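Ticket: Zalia prescription orders rejected after update
Status: Open (reopened by requester)
Product: Zalia Practice Manager, lens ordering module
Site: Mkhize Optical, front desk and workroom
Priority: Normal (requester asked for High)
Opened: 2019-04-23

Requester, first entry

Since the update went on, lens orders sent from Zalia to the Huno lab portal come back rejected. Not all of them. The ones that bounce have a cylinder value on at least one eye. Plain sphere orders go through fine. The error is "Field mismatch, line 10" and nothing else. Line 10 of what, it doesn't say.

We can type the same order by hand straight into the Huno portal and it is accepted the first time, so I don't think the lab is the problem. I would like that noted before somebody tells me to call the lab.

Uvow Support

Thank you for contacting Uvow Support. Field mismatch errors are most often caused by an outdated connection profile. Please try the following:

Sign out of Zalia on all workstations.
Clear the browser cache.
Sign back in and resend the order.

If the problem continues, please contact your lab to confirm that they are receiving orders.

Requester

Did all of it, on both workstations. Same error, same line 10. I also don't see how a browser cache would know which patients have astigmatism, but I cleared it anyway and now everyone has to log in to everything again.

The lab is receiving orders. It is receiving every one without a cylinder. See first entry.

Uvow Support

Thank you for the update. We checked the connection between your account and the Huno portal and it shows as healthy. Could you please confirm that prescriptions are being entered in the correct format? Cylinder values should include a sign and two decimal places.

Requester

They are entered the way they have been since we bought the thing. Sign, two decimals, axis as a whole number. Zalia won't even let you save the record otherwise, it turns the box red.

"Healthy" was also the word on our dashboard the whole time orders were bouncing. There's a green dot next to it. I would not put much weight on the green dot. As far as I can tell it means the two systems can say hello to each other, and nothing about whether the order got there in one piece.

I went ahead and ran some tests of my own with a dummy patient record. Results:

Sphere only, both eyes: accepted.
Minus cylinder, right eye only: rejected, line 10.
Minus cylinder, left eye only: rejected, line 10.
Plus cylinder, either eye: accepted.
Cylinder typed as zero: accepted.

So my first entry was a little off. It isn't any cylinder, it's minus cylinder. We write everything in minus here, so from the front desk it looked like all of them.

My guess, for what it's worth, is that the update changed the minus sign to some other kind of dash on the way out and the portal can't read it. I copied one out of the outgoing message log into a text file and it looked longer than the one on my keyboard — but I'm not a programmer and fonts will fool you.

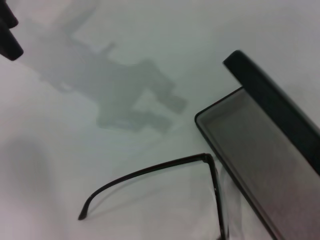
The other thing I'd like somebody to look at is the sphere. Minus sphere goes through without trouble, and those have a minus sign too. If my dash idea is right, then the two fields are being handled differently, and I would want to know why. If my idea is wrong, fine, but then I'd like to hear a better one than the cache.

Uvow Support

Thank you for the detailed testing. This ticket has been passed to our second level team. In the meantime, as a workaround, you can convert prescriptions to plus cylinder form before sending. The lenses produced will be the same.

Requester

No. I know the math is the same. I also know what happens when you ask a busy front desk to add the cylinder to the sphere, flip the sign and turn the axis by 90 on every order, by hand, with a phone ringing. Sooner or later one gets done halfway and we're paying for a remake. That's a worse problem than the one I called about.

We will keep typing them into the portal directly. It's slow and it means Zalia has no record that the order was placed, so the status page for those patients sits at "Not sent" until we put in a note. But at least the numbers are the ones the doctor wrote.

Please don't close this on the grounds that a workaround was offered.

Uvow Support, second level

We have reviewed the outgoing messages from your account. We were unable to reproduce the issue in our test environment, where minus cylinder orders are accepted. Could you tell us which version is shown at the bottom of the Zalia sign-in page, and whether the "Lab format" setting is Standard or Extended?

Requester

Version ends in .24 on both machines. Lab format is Extended. I did not set it to Extended. I didn't know there was a setting. It's grayed out, so I couldn't have changed it if I'd wanted to.

Does your test environment use Extended?

Uvow Support, second level

Our test environment uses Standard. We have switched your account to Standard from our side. Please resend one order and let us know the result.

Requester

Resent the dummy order with minus cylinder, right eye. Accepted. Tried the left, accepted. Then 3 real ones that had been waiting, all accepted, and I checked each against the portal line by line. Powers and axis match. Prism field comes across blank, which is right for those patients, but I have no prism order on hand to test with and I don't intend to assume.

Uvow Support

We are happy to hear your issue has been resolved! This ticket will now be marked as Solved. Please take a moment to rate your experience.

Status changed to Solved

Requester

Reopening.

Orders going through is good. What I don't have is an answer to any of these:

What changed our account to Extended, and will the next update do it again?
What does Extended do to the cylinder field that it doesn't do to the sphere?
Does Standard carry prism or not? The help page says "up to 4,000 characters per order," and that's all it says about either format.

The release notes say "general improvements to lab connectivity." I've read them twice and there is no mention of a format setting. Any office on Extended that writes in minus cylinder could be seeing the same thing, and I'd be surprised if we're the only one.

Status changed to Open

Uvow Support, second level

Thank you, we understand. The format change has been raised with the development team under a separate item. We expect more information with the May release. On prism, we will test in both formats and reply on this ticket.

Requester

OK. I'll hold off installing the May release until that reply is here. Automatic updates are now off on both workstations. If there's a second place where they need to be turned off, please tell me where it is.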